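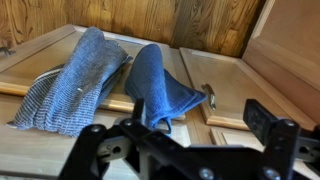
Buvska visit, towel demo in Toledo

June 7, 2021

Visitors from Buvska at Skullgate today, eight of them, arrived half an hour early while we were still loading the morning policy. Signed in, coffee, short talk in the meeting room, then down to Toledo in two groups of four. The kitchen is too narrow for more than that once the operator and the person on the stop button are both in there.

Plan was three items: towels, lids, and a free slot where the visitors choose. Did towels and lids with both groups. Free slot only with the first group.

Setup notes

Isent running on the bench machine, not the laptop. The laptop dropped its link to the wrist camera twice on Friday and I didn't want that in front of people. Speed limited to 200 mm/s for the whole visit. It looks slow to anyone who has seen an edited video, and one visitor did ask if it was playing back at half speed. Leave it at 200 for visits anyway.

Gripper force left at the cloth setting. Forgot to change it for the lids with group one, so the first lid slipped out. Changed it, second try fine. Needs to go on the card by the door.

Wrist camera view was up on the big screen and went down better than anything else. People watched the screen more than the arm. Next time put it where you can see both without turning your head.

Towels

Two towels, one striped and one plain darker blue. Task is to pick one, lift it clear, and put it down again without taking the other with it. The plain one is easy when it is bunched up with a peak, as there is something for the fingers to close on. The striped one is the larger of the two and folds over on itself in thick rolls, and the policy can't always tell a fold from an edge. It goes for the thick part and gets a handful of the top layer only.

Group one: plain towel first time. Striped towel on the third attempt, after one pick that closed on nothing and one that dragged.
Group two: plain towel second time, striped towel second time.

The handle on the door is still a problem. When cloth lies near it the fingers come in low and there is a risk of hooking the metal. Happened once with group two, stop button pressed, no damage, restarted from home. The visitors were more interested in the stop than in the pick and we talked about it for a good ten minutes. Somebody asked if the arm knew it had touched the handle. It knows the current went up. It doesn't know what a handle is. I should have had a plot of the motor current ready to show.

The training set for this task is 122 episodes, all recorded by hand in this kitchen. Asked how many we would like to have. Said 400 before trying another kitchen, and that the next lot should have more cloth near metal in it.

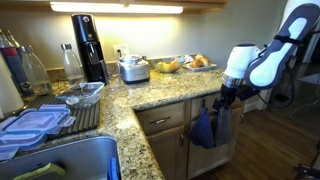
Standing room was the thing we hadn't thought through properly. I had marked a line on the floor with tape for the arm's reach and assumed people would stay behind it, but everyone drifts to the right to see the gripper from the side. With the arm over the right-hand end of the counter and its cable looping down towards the floor on that side, right is where we least want feet. Group two were asked to stand at the sink end before anything was switched on and it worked much better. They could still see the dark blue and grey towels hanging over the cabinet door, and the people nearest the sink had the drying mat with the glass dish and the blue lids right in front of them for the second item. Put the tape down again with a proper corner in it.

Lids

Shorter note as there is less to say. Pick the top lid off the stack, move it across, set it down flat. The latching tabs help, they give the fingers an edge. Worked with both groups once the force was right. We did not try closing a lid on the dish and said so when asked. That is planned for November at the earliest.

Free slot (group one)

They wanted the sponge moved out of the sink. Not trained, so done by teleoperation, with one of the visitors driving for the last part. Took a while and got a laugh when the sponge went back in. Good way to show how much work is in each recorded episode, and I'd keep it for future visits. Group two ran out of time because of the handle discussion. Apologised to them, offered a return slot.

Questions we couldn't answer on the spot

How many hours the gripper pads last on cloth. We have changed them but never wrote down when.
What happens if the under-cabinet light is off. We have always had it on. Try this.
Does a damp towel behave the same. Have only done dry ones.

To do

Add gripper force to the door card, cloth and lid values both.
Re-tape the floor.
Export the current log from the stopped run before the disk is cleared on Wednesday.
Start a pad change log, back-date what we can remember.
Record the next batch with the handle in play, striped towel first.
Send Buvska the slides, minus the budget page.

Arm parked and powered down at ten past four. Isent logs copied to the shared drive under today's folder. Second group's video has no sound for the first few minutes, mic was muted.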